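Jan 22, 2026 – Plokon hand-held kit, notes from the bench

So we've had the Plokon pair on loan from Eide for a while now and I finally sat down with it properly. Two grippers, one per hand, wired, plus the recording software. Eide want an answer in February on whether we keep it or send it back to Vitonwood.

Setup was painless, 3 minutes from opening the case to first log (the old kit took most of a morning!). Calibration I like less – it asks for the left unit first and gives you no way to redo just the right one, so I went through the whole thing twice. Jaw readout is smooth. Trigger is a bit stiff for my taste, and after 90 minutes my thumb had opinions.
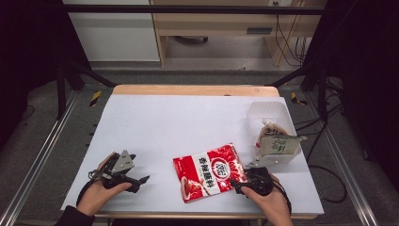 Cables are my main gripe with the Plokon set. The one on the left unit is coiled and hangs in a loop off the handle, and I keep wanting to hold that hand higher to clear the table edge. Flat things like the red and white snack packet are the test I care about, more than anything standing up in the storage box, and I'd like the Gostthorpe people to try the same packet with their own tips before we decide.

Still to do: ask Eide about longer leads, and what spare jaws cost.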